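周二上午例行检查，协作工位 2 号台。检查人：Jeptoo Gachanja；复核：Faith Shemweta。适用于 Mostden 车间所有带多指手和腕部相机的机械臂。每项填"合格""整改"或"不适用"，备注写在条目后面，不要另附纸。

上次检查遗留两项：急停按钮标识脱胶，已换；工具柜钥匙去向不明，仍未找到，暂用值班室备用钥匙。

## 一、上电之前

- [x] **急停按钮**：按下、旋出各两次，控制器均有响应。合格。
- [x] **使能开关**：松开和握死两个位置都能断开伺服。合格。
- [ ] **地面标线**：操作区边线磨损，靠通道一侧有一段看不清。整改。
 - 备注：六月换班之后叉车走这边比较多。先贴胶带，等停产日重新刷漆。
- [x] **电缆走向**：台下电缆已入槽，无压折。合格。
- [x] **气源**：本台不用气。不适用。
- [x] **台面**：无散放工具，无油渍。夹具按定位孔摆放。合格。

## 二、防护与限位

- [x] **安全围栏联锁**：开门即停，关门后须手动复位，不会自行恢复运行。合格。
- [x] **软限位**：与登记表一致。改过限位的人须在登记表上签名，本月无改动。
- [ ] **扫描区域**：保护区外沿设定为 800 毫米，现场用卷尺核对，台角一侧偏小。整改。
 - 备注：台子上个月挪过，扫描区域没有跟着重设。Standa 的技术员到场前，本台只许用降速模式。
- [x] **双臂干涉区**：两臂进入共用区域时有先后，程序里有等待信号。合格。
 - 复核意见（Shemweta）：等待信号我在示教器上看过，有。但超时以后是报警停机还是继续往下走，说明书和程序注释写得不一样。以程序为准，请把说明书那一页改过来。
- [x] **降速模式**：切换后速度上限生效，切回须用钥匙。合格。

## 三、控制器与记录

- [x] **运行小时**：2,525。未到换油周期。
- [x] **程序版本**：控制器内版本与备份一致。备份盘放在 Abdelaziz 机柜上层。
- [x] **报警记录**：13 条，其中多数为围栏门未关到位。无碰撞报警。
 - 备注：门未关到位的报警不要直接清掉。先看门锁舌有没有磨斜，再清。
- [ ] **操作授权名单**：墙上那份是旧的，两名已调岗人员还在名单里。整改，本周内换掉。
- [x] **风险评估表**：有，签字齐全。换末端工具后须重新评估，这一条新来的同事常漏，班前会上再讲一遍。

## 四、末端工具与护套

这一部分先断伺服、挂牌，再靠近。手不要伸进指间，断电以后也一样，有的关节带弹簧，松开抱闸时会回位。

- [x] **指尖套**：逐个看表面，有裂口、起皮、翻边的就换。换的时候同一只手的指尖一起换，新旧混用会影响抓取力的标定。合格。
- [x] **指节销轴**：看有没有退出，用手轻推不应有轴向窜动。合格。
- [x] **护套下缘**：织物护套的褶不得垂进手指活动范围。手指全开、全合各走一遍，低速，一人看手，一人拿示教器。
 - 备注：手指全合时护套下缘有一点贴近指根，没有夹住。Trusport 那批护套比原来的长，装的时候往上多提一褶，再扎紧。
- [x] **腕部金属环**：紧固件力矩标记无错位。环上的开口内不得有碎屑，用软刷清，不要用气枪吹。
- [x] **腕部相机视野**：护套鼓起的部分不应遮住手指尖。本次能看到三个指尖，护套在上方，指尖下面是浅色背景。合格。
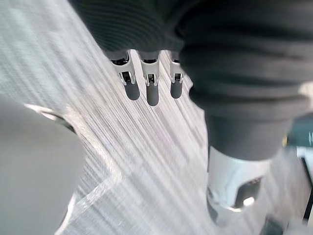
## 五、试运行

- [x] 空载低速一个完整循环，无异响。
- [x] 空载正常速度。不适用，本台目前限降速模式，见第二部分。
- [x] 循环中途按急停，手臂停住后不下沉。合格。
- [x] 复位后从原点重新开始，不从断点继续。合格。
- [ ] 试运行期间围栏外留一人看守。这次看守人中途去接电话，循环没有停。整改。
 - 复核意见（Shemweta）：看守人离开，操作者就要停机，不用等谁通知。请把这句话加进作业卡，字放大。

## 六、整改项汇总

| 项目 | 处理 | 负责 |
|---|---|---|
| 地面标线 | 先贴胶带，停产日刷漆 | Gachanja |
| 扫描区域 | 重设并复测，完成前限降速 | Standa 技术员 |
| 授权名单 | 本周内更换 | Gachanja |
| 看守要求 | 写入作业卡 | Shemweta |
| 说明书超时一页 | 按程序改正 | Gachanja |
| 工具柜钥匙 | 再找不到就换锁 | 值班室 |

整改完成后在原条目后补签，不要涂改原来的勾选。扫描区域那一项须附复测数值，只写"已调整"的退回。

检查结束时间 11:40。降速牌已挂在控制柜门上，钥匙交值班室。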